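# Slip

Work order 200 was opened at Birbridge in May. It concerned Cell 8, left gripper, and the category selected was "Intermittent, no injury." 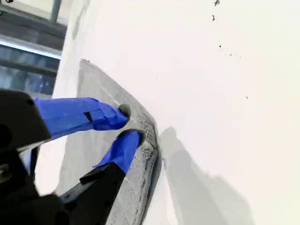
## 1. Reported fault

Stela Ardeleanu wrote the first section herself. The gripper closed on a piece of gray fabric, the controller reported a good grip, and the arm lifted with nothing in it. It then carried nothing to the folding position, folded it, and logged a completed cycle.

She had been on the night shift for six years and did not use adjectives in work orders. She used one here. The word was "confident," and the form's spelling checker had no objection to it.

The fingers had been wrapped in blue after the original pads wore smooth. The wrap was not in the Mudaliar parts list. It held cloth better than the pads had, and it had been renewed every 1,000 cycles by whoever was on shift. The change had never been entered anywhere.

## 2. Investigation

Alcides Zapata came over from the Mesa plant with a laptop and a set of feeler gauges. He asked for the cell to be locked out. Stela hung her tag on the disconnect and he hung his beside it.

"Who set the force threshold?" he asked.

"It came that way."

"For the pads."

"For the pads," she said.

He explained the rest while he measured. The controller inferred a grip from motor current. With hard pads, current rose when there was cloth between the fingers at the taught width. With the wrap, the fingers were thicker. They could press on each other at that width, current would rise, and the controller would see cloth.

"So it feels its own hand," Stela said.

"It reads a number above another number."

She wrote down his version.

## 3. Second finding

At 2:15 a.m. Alcides pulled the cycle log and sorted it by grip current. The false grips made a narrow band, easy to pick out. He scrolled back to find the first one and kept scrolling.

The first one was four months old. By then the output had already been going to Plova, where the count was accepted from the controller and the stacks were weighed once per pallet. The pallets had been passing.

"They can't pass," Stela said. "They'd be light."

He opened the weight records. They were not light. Every pallet was within tolerance.

She took the key to the upstairs office and came back with a binder. The day shift kept a paper sheet for manual additions. Each entry was small, a few pieces at the end of a run, initialed by the same three people. In the column headed "Reason" they had written "top up."

They had known the number was wrong, and had fixed the stack.

## 4. Corrective action

Threshold raised. Taught width reset for wrapped fingers. Wrap thickness added to the shift check, to be measured with a gauge – not by eye. Manual additions to be reported as faults.

Alcides removed his tag. Stela removed hers, closed the disconnect, and stood outside the guard while he ran 15 cycles with no fabric loaded. The gripper closed on nothing 15 times, and each time the controller stopped and asked for help.

"Is that a pass?" she asked.

"That's a pass."

She signed the order. Under "Duration of fault" the form allowed hours only, so she multiplied.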